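Pre-session checklist, two-arm cell, plate sorting study
Filled in by Kiyoshi Hosoda, 4th March

I do this list before every block of trials and I write too much in the comment column, sorry in advance. Short answer for people in a hurry: all items pass except 6, which passes with a note.

1. E-stop pressed, released, reset
PASS. Pressed both buttons with the arms idle, then again during a slow jog. Both arms stopped each time. The button on the left side has a sticky collar, so twist it hard or it won't pop back up.

2. Speed cap loaded
PASS. Capped at 70 percent for this block. The Jullimora planner likes to forget the cap after a restart, so I read it back from the controller instead of trusting the screen.

3. Base bolts and table edge
PASS. Bolts at the marks. The clamp at the front edge of the table is tight too. Please don't borrow it!

4. Grippers
PASS. Fingers open and close all the way on both hands. I wiped the pads because the toy food leaves a film on them, and last November we lost half a day chasing a "policy failure" that was really a greasy finger pad (my fault, I had signed off this very line).

5. Plates
PASS. Blue, beige and green, set close together in the middle, all empty at the start. The whole point of the Pletell method is that the policy gets no fixed plate positions, only a color and a food name, so I nudge the plates a little between trials. Keep them in reach of both arms. If a plate rocks when you tap the rim, swap it out.

6. Cables on the arms
PASS WITH NOTE. Straps are snug. The loop near the left gripper swings pretty wide when that arm reaches across, and I'd like it shorter. I ran the full reach by hand and it didn't snag on anything, but I'm watching it. If you see it touch a plate, stop the block and write down the trial number.

7. Both arms over the table together
PASS. This is the check I care about most. The older method moved one arm at a time, and ours lets both arms carry something at once, so the keep-apart distance has to be right – I set it to 10 cm and drove the hands toward each other until the planner refused. It refused where it should have.

8. Floor and cables under the front edge
PASS. Not pretty down there, but nothing is out where you'd put a foot. Tidy when we get a free afternoon.

9. Logging
PASS. Disk has room. We're at 4,000 recorded trials on the old policy and the comparison only means something if the new runs are saved in the same format, so I opened one test file and looked at it. Arm states, gripper states, and the task sentence were all there.

10. Hands-off run
PASS. One slow trial with a person on the e-stop and everyone else behind the tape. I ask for both foods in one sentence, and I watch for the moment when one hand is at a plate and the other one is still holding its item off to the side. With the old policy that second hand would creep in early. Today it waited, and I was happy enough to say so out loud to an empty room.

Signed off for the block. Next check after lunch or after any restart, whichever comes first.

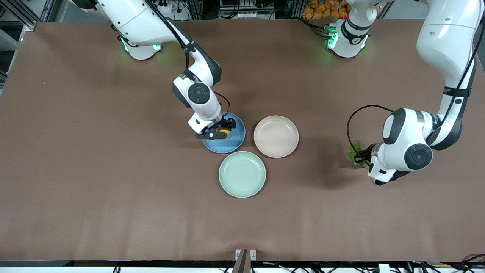 Nokuthula Swanepoel: Fine with all of this, but can we split item 7 in two? A refusal from the planner and a stop from the controller are different results, and I'd want both written down before we compare against the Elcombe runs. I can add the line tonight if you're okay with the list getting longer.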